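Wood and Moisture: Notes for Unit 2
Catalina Escobar, Introduction to Wood Materials
Reading time: 2 min

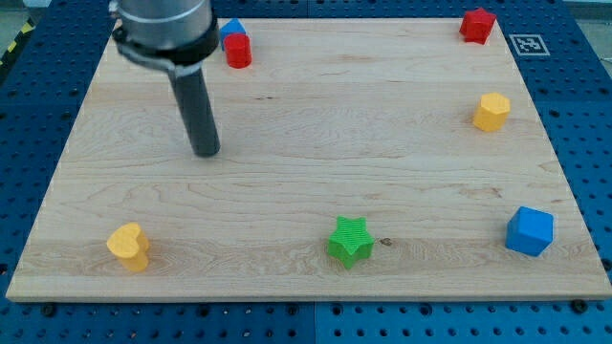 1. Why wood moves

Wood takes water from the air and gives it back. When it takes water it becomes bigger, when it loses water it becomes smaller. We call this movement. A finish makes the movement slower but does not stop it.

The movement is not the same in every direction. Along the grain it is very small, and for furniture we usually ignore it. Across the grain it is much bigger. In most species the movement along the growth rings (tangential) is near to double the movement from the center of the tree to the bark (radial). Please learn these two words, they will come again in Unit 4.

2. Moisture content

Moisture content (MC) is the weight of the water divided by the weight of the dry wood, times 100.

Exercise from class: a sample weighs 224 g before the oven and 200 g after. The water is 24 g, so MC is 12 percent. Many students divide by 224. This is the most common mistake in the homework, so check which number you put below the line.

3. Reading the grain

Wavy or arched lines on the face usually mean a flat-sawn board. Straight lines, close together, usually mean quarter-sawn. Always look also at the end of the board before you decide.

A flat-sawn board can cup when it dries. The edges normally go up on the side that was nearer to the bark.

4. Storage

Put sticks of equal thickness between the boards, one exactly above the other. Leave space from the wall. In our workshop in Esquivel the air is very dry in December with the heating on, and boards which come from the Kokmont yard should rest 2 weeks before we cut them.

For next class: read the Toreo handout, pages 3 to 7, and bring your own table of the weights.

Last updated: December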